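Home | Homes | Food | Gardens | Weekends | Subscribe

The year I learned to buy less furniture

Thursday, March 31, 2022

I moved to Midurcombe with 22 boxes and a head full of grand plans, and I'd bought a sofa before I'd even found the stopcock. Big mistake! It blocked the only radiator that worked, and I spent the whole winter in a coat.

So for the second room I did nothing at all for 6 months. I sat on the floor, I moved a lamp about, I noticed where the sun came in (the corner I'd written off, naturally). By November I knew what I wanted, which was something small to put things in, and proper handles I could grab with cold fingers.
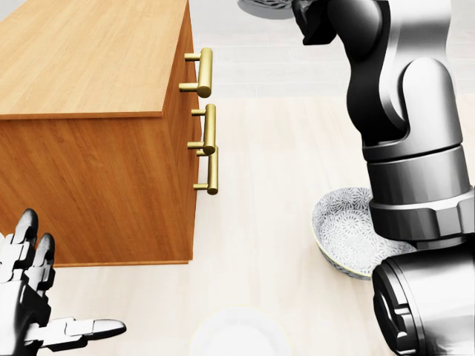
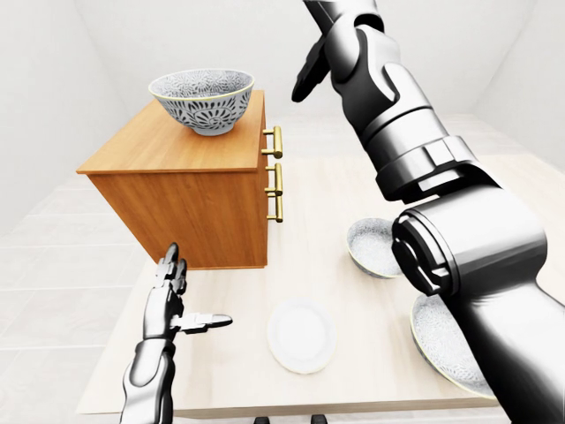
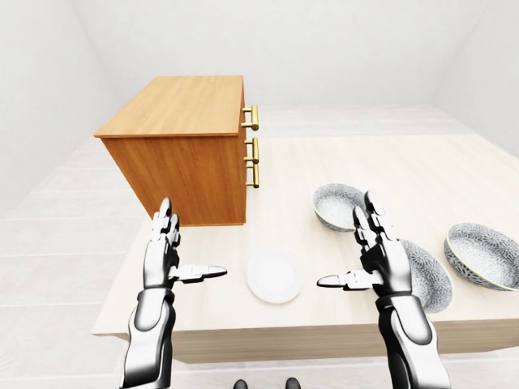 Warm wood and brass handles: a small cabinet goes a long way.

I'm very fussy about handles now. I went all the way to the Wulby salvage yard for a pair, paid £70 and had to drill new holes when I got home, but I'm fond of them every single morning – more than I can say for the sofa.

My other rule is to live with a thing for two weeks before you decide it's wrong. I nearly sent back a rug that I now love, and I kept a mirror I should have sent back on day one, so it isn't a perfect rule. The mirror's in the shed.

Comments

wulbygirl: That salvage yard is dangerous, I went for a doorknob and came home with a bath.

Tansy44: Still on the floor here, month three. My knees want a chair.

You may also like
A weekend in Midurcombe
Paint colours for dark halls
Debnath lamps, tried at home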